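Translation and Lettering Workshop, Notebook
Entry for 30/09/2021: Serngate, volume 7, second pass 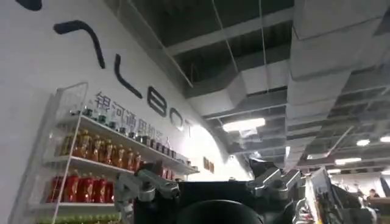

Photo: Leena Kinnunen

Job number 2121. Present: Leena Kinnunen (lettering), Vusumuzi Coetzee (translation), Sirkka Turunen (copy edit, afternoon only). Entry kept by Onni Mäkelä.

Work resumed at chapter 13 of the script. The first pass was closed in August and has been read in full by Sirkka Turunen, whose notes are in the job folder under her initials. The notes on the bath house chapter have been dealt with and are not repeated here.

1. Forms of address

The heroine moves from her employer's family name to his given name in this volume. In the first pass the change was made at the harbor scene, which is where the English reads most naturally. Vusumuzi Coetzee has since checked the original again and reports that she uses the given name earlier, once, in a small handwritten aside outside the balloon, and then goes back to the family name for the rest of the chapter. The aside was translated in the first pass as "Oh, you again," which loses the name altogether.

It was agreed that the aside must carry the name. Readers of the series will look for it, and the artist refers back to the moment in the harbor scene, when the employer asks whether she remembers saying it. With the present wording his question has nothing to refer to. New wording: "Elton, you again." The letterer confirms that it will fit if the size is taken down one step from the usual setting for asides. The text should stay in the hand-drawn face and should not be moved into the balloon.

The employer's mother continues to use the full name throughout. Please do not shorten it, even where the balloon is tight. In the breakfast scene the line may be split across both of her balloons, as the sense allows it.

2. The debt

There was a long discussion of the word used for the father's debt. Volumes up to this one have used "the loan." The new chapters make clear that no bank was involved and that the money came from the employer's late uncle on a spoken promise. "Loan" is not wrong, but it has led the English reader to expect papers, and the plot now turns on there being none.

Options considered: "the debt" throughout from here on; "what he owed" in the heroine's speech only; keeping "the loan" and adding a line to the translation notes at the back. Sirkka Turunen is against a note on the ground that a reader should not need the back of the book to follow a proposal scene. Vusumuzi Coetzee prefers "what he owed" for the heroine, who avoids the plain noun in the original as well, and "the debt" for everyone else. This was adopted. The story summary at the front of the volume will need the same change, and the back cover copy has already gone to Niskanen with "loan" in it. I have written to ask whether it can still be corrected.

The earlier volumes will be left as they are until a reprint. An entry has been made in the series glossary.

3. Tone of the proposal scene

The first pass was judged too smooth. In the original the employer speaks in short, rather stiff sentences and at one point uses a phrase from business letters. The English had turned him into a confident suitor, and the heroine's laughter on the following page then seemed unkind. Present wording for the main balloon:

First pass: "I've thought about this for a long time, and I want you beside me."
Second pass: "I have considered the matter. I would like you to stay."

The second version was read aloud against the page turn. The laugh now follows well. Leena Kinnunen asked whether "considered the matter" would be taken as a joke by the character himself; the view of the table was that his expression on the page rules this out. Sirkka Turunen would still like to see "given this some thought" tried, as being less heavy. Both are in the script, with the first marked as preferred.

The heroine's reply is a single word in the original and has been given as "Here?" in both passes. No change.

Readers who came to the series for the quarrels may find the new chapters slow. The quarrels in the opening volumes depended a great deal on misunderstanding, and the writer has given that up almost entirely. My own opinion, for what it is worth in a working notebook, is that this is the best of the series so far, and that the supporting cast is at last used properly. The sister in particular, who was present in earlier volumes mainly to carry messages, has a chapter of her own and a good reason for her temper. I would ask that her lines be given the same care as those of the leads. In the first pass she says "whatever" too often.

4. Sound effects

The policy for the series is to leave drawn sound effects in place and to set a small English gloss beside them. Two effects in the storm sequence run across the full spread, and the gloss falls in the gutter on both. Leena Kinnunen has moved them to the outer margin. The shutter effect on the last page of the sequence was glossed "slam" in the first pass. The shutter is being closed slowly and the drawn letters are thin, so this has been changed to "clack."

The heartbeat effect has been glossed in earlier volumes as "ba-dump." Several letters from readers have complained of it – the tone of one was quite warm – but a change in mid-series would be more distracting than the word itself. It stands.

5. Files and lettering

Plekis dropped the italic setting from thought balloons again when the script was brought in. The fault affects balloons that begin with a dash or an ellipsis. Until it is repaired, the letterer should check every such balloon by eye against the script and mark the page sheet when done. Urho Turunen has been given a sample chapter that shows the fault and will reply in writing.

Page files are to be saved under the job number and chapter, with no other words in the name. A file called "final" was found in the folder this morning and was older than the one beside it. It has been moved to the archive.

The letter that the heroine receives from her father is to be set in the plain serif and not in the hand-drawn face. The drawn original is neat and was plainly copied out more than once; the script face made him look careless. Line breaks should follow the drawing as far as English allows. The crossed-out line must remain crossed out and must remain legible under the stroke, as she reads it aloud later.

6. Content advice

The series carries the publisher's rating for older teens. Sirkka Turunen raised the scene at the club, where a customer takes hold of the heroine's wrist and will not let go. The scene is short and is not played for comedy, unlike a similar one early in the series. It was felt that the rating is still correct. The wording of the customer's lines should not be softened, since the manager's decision in the next chapter depends on the reader having heard them. "Come on, sit down" in the first pass was too mild and has been replaced by "Sit down. I paid."

7. Open points

Niskanen to confirm whether the back cover copy can be changed (see section 2).

Vusumuzi Coetzee to check the name of the sweet shop against the earlier volumes. It is "Plum House" in the script and may have been "The Plum House" before.

Sirkka Turunen to read the sister's chapter again once "whatever" has been thinned out.

Leena Kinnunen to supply new proofs of the storm sequence and of the father's letter, on paper, at full size.

Author's afterword not yet received. Space is being held for it after the bonus strip. If it does not arrive before the pages are locked, the character chart will be moved forward to take its place.

O. Mäkelä

Added later the same day: the sweet shop is "Plum House," without the article, in every earlier volume. The script is correct and the point is closed.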